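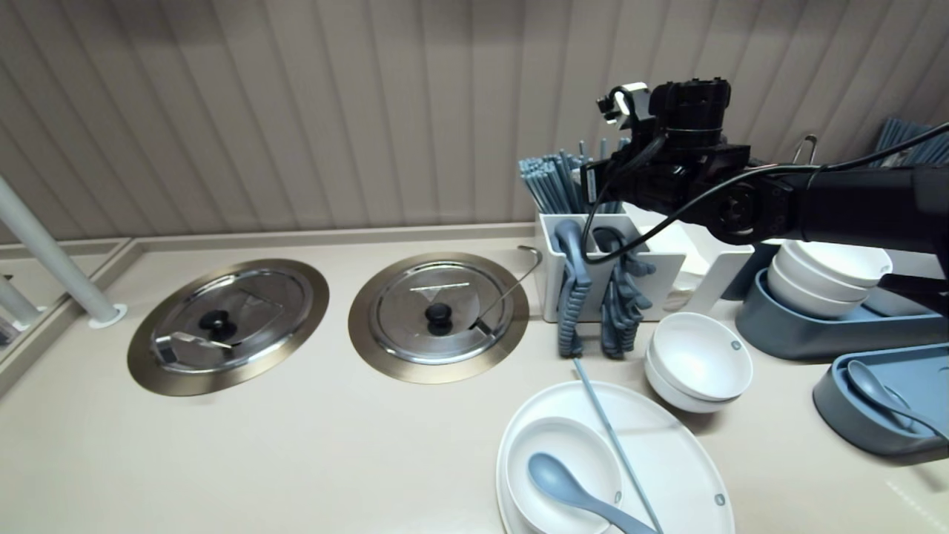 Yiran Cai wanted it minuted before anything else that the cable question was raised in July, that the answer then was "it will be rerouted," and that the thick cable still comes down off the arm in a loop over the front of the utensil caddy.

Lavden Counter Cell, upkeep meeting
Saturday, December 21, 2019
Present: Hanyu Long (chair), Yiran Cai, two from the day shift, one from Balum by phone
Minutes: day shift

1. Minutes of last meeting
Accepted with one change. "Cable resolved" in item 4 to read "cable discussed."

2. Cable
Balum's position is that the loop is needed for slack when the arm reaches to the far side of the counter. Yiran Cai did not accept this. The slack could be taken up higher on the arm with a second clamp, and the two ladles or long spoons hanging from the front of the caddy are right where the cable comes down. Balum said they had no reports of snagging. The day shift said they had never been asked to report any.
Agreed: day shift to keep a snag log next to the panel for two weeks. Balum to send a drawing of the second clamp position whether or not they think it is needed.
The minute taker notes that a drawing was also promised in July.

3. Finger covers
Balum's maintenance sheet gives a cover life of 2000 picks. We went through our own sheet and the last pair was changed at 106. The pair before that went to almost 300. Balum asked whether they had been fitted by someone trained. They were fitted by Balum.
Hanyu Long asked what the covers are meant to do when they wrinkle. Balum said some creasing is normal and does not affect grip. Nobody at our end has seen a test that shows this. The present pair has folds across both fingers and a few smudges, and bowls and plates are being handled with them as they are. Yiran Cai's view is that a fold changes how thick the finger is at that spot, so a setting made with a smooth cover is wrong as soon as the cover shifts. Balum did not agree but offered no other reason for the missed picks on plates.
Niskanen have quoted for a molded sleeve. The meeting was not much more convinced by Niskanen, whose quote has no life figure in it at all.
Agreed: check covers at start of shift, pull them flat from the base up, write down the pick count at every change. No order to Niskanen until they lend us a pair.

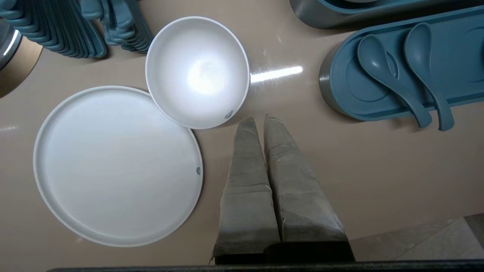

4. Close position
The Simham controller holds one close position for everything on the counter. That was sold to us as simple. A bowl rim and a single chopstick are not the same job, and the setting we have is a compromise that suits the bowl.
Balum can load separate positions by item. They called this an upgrade. Hanyu Long asked that the word be left out of the next invoice until we know if it works.
Agreed: Balum to load a second position for chopsticks on their next visit, at no charge, old setting saved first. Day shift to run the start-up check after the change with Balum still in the building.

5. Chopsticks
Picking one from the caddy remains the weakest part of the cell. The bundles fan out at the top and a covered finger has very little room to get in beside one stick without touching the others. Balum suggested fewer chopsticks per compartment. Day shift tried 13 and thought it was better but did not keep numbers, so it goes down here as an opinion.
There was also the matter of drying. If the caddy goes back with water in it, the covers pick it up, and nobody could say what that does to the backing.

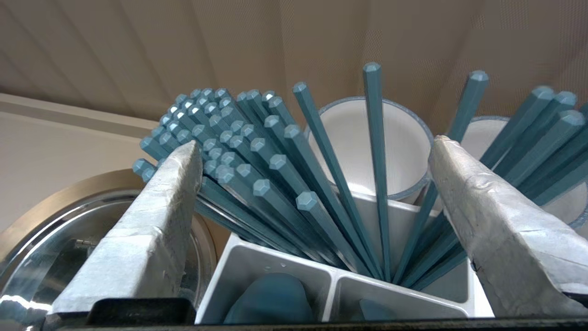
Hanyu Long said the caddy should be dried by hand before it goes back on the counter, and that this was worth doing with or without a robot. Yiran Cai agreed but said it should not be written up later as the fix for short cover life.
Agreed: dry each compartment, inside walls too. Repeat the 13 trial for one full shift with a proper tally.

6. Spare parts
One pair of covers left in the drawer. The middle joint cap screws that came in the last Balum parcel are the wrong length and are going back. Balum to pay postage.

7. Any other business
Balum asked if the cell could be described as "in regular service" on their website. Declined for now.

Next meeting to be set when the clamp drawing arrives.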